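Plandesside > Community Programs > Computer Reuse > Grant Reports

5 min read

Progress report on the computer reuse project, prepared for the Kostutus Fund by Yutong Tan, 12/30/19

Dear friends at Kostutus,

I had meant to send you two pages and a table, and you are getting a letter again instead, so please pour yourself a coffee. It has been a good stretch of work since September and I would like to tell you about it properly.

You may remember that when we last wrote, we were still sorting out where the old machines would come from. That has settled down nicely. Prunari, the insurance office across the river, cleared out two floors in the fall and let us have their retired desktops, and the school district has kept up its smaller deliveries. Altogether 702 computers have come through our door since your grant began, against the 1,000 we promised you by the end of next summer. I feel comfortable with that number, though I will say that the spring is usually slower for donations and we are already making calls.

Taking in computers is the easy part, of course. Each one has to be opened, looked over, and either set aside for repair or taken down to its parts, and that is where most of your money has gone this period. We bought a proper worktable with an aluminum top, better lighting for the back half of the room, and 19 sets of hand tools, which replaced the mixed drawer of screwdrivers everyone had been quarreling over. The new table is a joy. You can lay a tower down on its side and still have room for your elbows.

We have also changed the order in which we do things. We used to begin with whatever came loose first, and small parts went missing or ended up in the wrong tray. Now every tower is laid flat with the side panel off, the tag is checked against the intake sheet, and the drives are dealt with before anything else. Any drive that held somebody's files is logged and wiped, or destroyed if it can't be wiped. After that come the memory, the processor and the heatsink, then the power supply, and the board last of all. It sounds fussy written down like this, but the trays at the end of the day are in far better order, and our buyers have noticed.

One of the Dell towers on the worktable, with the side off and the processor socket empty:
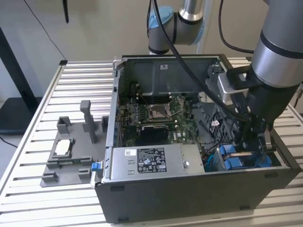
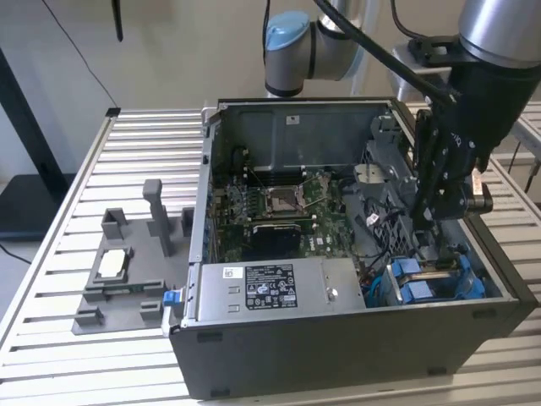
The power supplies deserve a word of their own. We had hoped to test and resell most of them, and you will find a line for that in the original budget. The fact is that the secondhand price fell over the year, and testing each one properly takes longer than we had guessed. With your permission we would like to move what is left in that line over to drive wiping, where we are behind. The waiting shelf there holds around 20 drives on an ordinary day, and I would be happier with none.

On the record-keeping side, we moved our intake sheets into Belay in the fall. There was some grumbling, mine included, but it does let us follow a part back to the tower it came out of, and your office asked for just that in your last letter. I can send an export whenever you like.

Spending is a little under plan overall – tools came in cheaper than quoted, and the lighting cost a bit more because the old wiring had to be replaced. The full figures are in the spreadsheet sent separately.

For the coming months, we want to get the drive shelf cleared, write up the teardown steps so that new people can learn them without someone standing at their shoulder, and find one more steady source of machines before the spring. If anyone at Kostutus knows of an office that is about to replace its desktops, please do pass along my name.

Thank you, as always, for your patience with our questions and for the very kind note you sent after your visit. We still have it pinned up by the kettle.

With warm regards,

Yutong Tan
Computer Reuse, Plandesside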